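How to keep up with celebrity court stories without getting in a muddle
By Rianne Kramer

I do love a good celebrity feud, but once the lawyers get involved I used to lose track by the second week (who is suing whom, and over which yacht?). So I started keeping a little notebook, and it has made the whole business far more fun!

Start with a fresh page for each story and draw a line down the middle. On the left goes what one side says, on the right what the other side says, and always write down where you read it. When the Endine divorce was in the papers last July I filled 11 pages – most of them handbags.

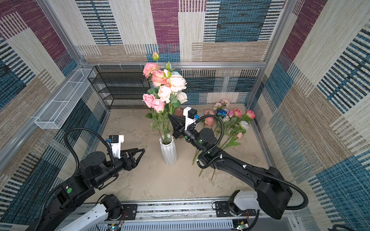 Maroon, teal and cream stripes, with flowers by the wire shelves.

Next, mark each line with a letter. I use C for a claim, D for a denial and R for something a judge has ruled on. You'll find there are an awful lot of Cs and hardly any Rs, and it does make you a kinder gossip.

Watch out for "a source close to the couple", too. If 2 sites both quote the same source, that's still one source, so give it one line and put both names beside it.

Leave a few blank lines at the bottom, as these things do rumble on for months.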